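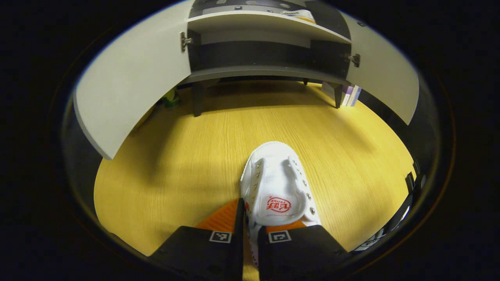 Feiyue sneaker in the grip, cabinet doors open, shelf dead ahead.

Hi from the Ristina robotics club! I'm Effie Cruickshank, I keep the gallery page going, and this month it's all about the shoe project. We meet after school until 5 (later if someone's parents bring pizza), and since January we've been teaching a gripper to tidy up a room. Shoes were my idea. I regret it a little — they're floppy, they're lopsided, and every single one wants to be picked up differently.

More about that top shot, which is my favorite of the bunch. It's the hand-held gripper's own view, so you're looking right down into the shoe with the toe pointing away from you. The orange ribbed pads are the part I'm proudest of. Our first pads were smooth and I spent most of the winter picking sneakers up off the floor! The black-and-white squares on the fingers are markers, and the software reads them to work out how far apart the fingers are.

You can also see there aren't any laces through the eyelets. Euan Swanson wanted laces in from day one and I said absolutely not, let's get good at the easy version first. He has a whole bag of them waiting for round two.

The plan is 200 demonstrations of shoe-to-shelf before we train anything, and then we'll go for 400 if the first model looks promising. Each of us takes a turn with the gripper, and you do get a feel for it — slow going in, a firm squeeze, and keep your wrist level on the way to the cabinet. My forearm was sore for a week (worth it).

We're showing the project at the Prevon student meet in the spring, where teams get 4 tries each at the tidy-up task. If you go to school here and want a turn before then, just come find Euan or me. Bring a shoe!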